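Every few months somebody sends me a link about hard drive trays and mounting boards, and every time I read it to the end and come away unconvinced. The latest was a piece about something called the Wovatent system, which promises you will never hunt for a drive again. I have hunted for drives. I doubt a panel would have saved me.

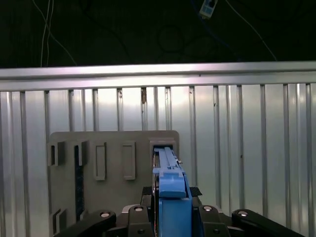
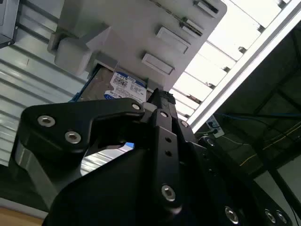 My trouble is with the whole idea of a proper place for every drive. Jean Buchanan, who I used to share a desk with, bought a set of trays for 198 dollars and then left half her drives in a shoebox. A tray is fine. The white one up there holds a drive with 1.0TB printed on its label, and I grant you the label can be read with the drive still in the tray, so that's one point to the trays. My own drives came out of a closet in November, 15 of them, and the ones I couldn't identify had no readable label at all. What tray fixes that?

I'm also suspicious of fixtures in more than one shape. The gray board has a row of them, and they don't match. Maybe that makes sense to whoever laid it out. At my house I'd be trying the wrong one by the second evening.

So I've bought a roll of masking tape and a marker. I'm up to drive number six, and two of those are empty.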